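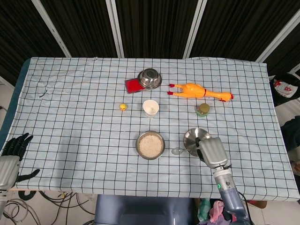 Komard grid tablecloth in pale blue, shown with a steel bowl and a red tray.

Komard Grid Tablecloth, Pale Blue
Item no. 541

A plain everyday cloth for kitchen and craft tables, printed with thin black lines. Cut straight from the roll and hemmed at our Festinitz workroom.

Fabric: 100% cotton, medium weight
Sizes: 3 (small, medium, large)
Care: machine wash warm, line dry or tumble low. Iron on the back.

Wash before first use. The cotton shrinks a little, and we cut each size with that in mind. Fold marks from shipping come out with a steam iron. The cloth has no coating, so wipe up coffee and tomato sauce quickly.

Matching napkins are sold in packs of 2 or 3. The Zürcher stripe comes in the same sizes and can be ordered on the same form.

Custom lengths: write to Emil Steiner in the workroom with your table measurements. Custom pieces can't be returned.

Orders placed by noon Saturday go out with the next Starkeo pickup. The gray version is back in May.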